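News > Press Releases > Textile Care and Storage

Dodico Extends Soft Goods Handling Guide to Cover Dark Knit and Fleece Fabrics

Dodico has released a revised edition of its handling guide for soft goods, with a new section on black and other dark knit and fleece fabrics. The guide is used by garment storage operators, rental wardrobes and textile care shops that receive, sort, fold and pack clothing and household fabric on a daily basis. The revised edition takes effect in March and replaces the previous text in full.

The new section was prepared with Flondell, which operates a garment storage and return facility, and Shahbazi, a textile care contractor. Work covered the intake table, the folding station and the packing shelf. Fabrics were handled in the condition in which they normally arrive, including items that had been bunched or compressed in transit bags.

Dark fabrics with a raised surface present two recurring problems at intake. The first is visibility. Folds, seams and hems in black material show little contrast under ordinary overhead lighting, and an operator looking for the edge of a garment may grasp an inner fold instead. The second is surface pickup. Knit and fleece fabrics collect lint from tables, bins and neighboring items, and the lint is more noticeable on black than on mid-tone colors.

The guide now specifies side lighting at the intake table. A lamp placed low and to one side throws highlights along the ridges of the material and leaves the folds in shadow, so that the direction of each crease can be read before the item is lifted. Overhead light remains in use for label reading and final inspection.
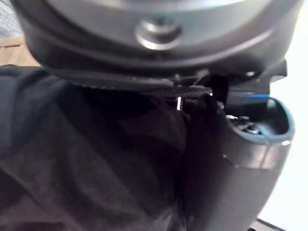
Soft black fabric bunched into broad folds, with faint highlights along the ridges.

The recommended opening procedure for a bunched item has also been rewritten. The operator locates the outermost fold, lifts it clear of the pile and allows the remaining fabric to drop under its own weight. Pulling sideways across the table is no longer permitted for fleece. Where an outer edge cannot be found, the item is turned over once and the search is repeated. Items that remain tangled after the second attempt are moved to the side table and opened by two people.

In handling trials at the Flondell facility, 1825 items passed through the intake table under the revised procedure. The trial load consisted of sweaters, hooded tops, scarves, throws and lined jackets. Average time from bag to first flat lay was about 30 seconds per item. Dodico notes that the figure applies to single items already removed from outer packaging and should not be used to plan mixed loads that contain hard accessories or hangers.

Folding instructions are given separately for light knits and heavier fleece. Light knits are folded in thirds along the length and once across. Heavier fleece is folded in half along the length and once across, with sleeves laid flat on the body before the first fold. Stacks of heavier fleece are limited to 3 items per shelf position. Stacks of light knits may be higher, provided that the lowest item does not show a pressed line when removed.

The packing section introduces Diltent, a lidded fabric storage case produced by Dodico for folded knits. Diltent is supplied flat and assembled at the packing shelf. The smooth inner lining is intended to limit lint transfer, and the lid closes without compressing the contents when the case is filled to the marked line. The standard size has a length of 80 centimeters. Cases are labeled on the short end so that the contents can be identified when stored side by side.

Operators already using rigid bins may continue to do so under the revised guide. Bins should be wiped out between color groups, and a clean cotton sheet should be placed under black items. The sheet is changed at the start of each shift, or sooner if light-colored lint can be seen on it.

Cleaning of work surfaces is addressed in a separate table at the end of the guide. Intake tables are cleared and wiped before each dark load. Adhesive rollers are permitted on woven goods and light knits. For fleece, Shahbazi advises a soft brush used in one direction, followed by inspection under the side lamp. Repeated rolling can lift the pile and leave a visible track on black material.

The guide does not cover washing, dyeing or repair. Care labels take precedence over any instruction in the document, and items without a legible label are to be set apart for assessment. Leather, coated fabrics and filled bedding are also outside the scope of this edition.

Existing holders of the guide will receive the revised edition through their usual Dodico supply contact. New users may request a printed or electronic copy with an order of storage cases or separately. Printed wall sheets showing the two folding sequences and the intake lamp position are available in one size and are suitable for mounting at standing eye level.

About Dodico

Dodico supplies storage cases, shelf fittings and written procedures for the handling of clothing and household textiles. Customers include garment storage facilities, rental wardrobes and textile care contractors.

Product and ordering inquiries: Dodico Customer Desk
Trade inquiries regarding Diltent: Dodico Storage Products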